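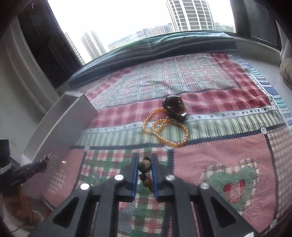 Ngan-ling Choi

A gripper is the part of a robot that does the job of a hand. Before a gripper goes on a robot, a person can hold it and test it. The one in the photo has two fingers with a blue pad along the inside of each. It is pinching some small carved beads.

Beads are a hard test. They are bumpy, and the lower one can hang down and swing. A quilt makes it harder – cloth can get pinched too.

At Sturberg we compare 2 grippers, the Fu and the Lastitard. Each one gets 500 tries with the same objects. A try counts if the object stays up for 17 seconds. Chi-keung Tseng writes down every drop. The next tests, in November, will use sunglasses.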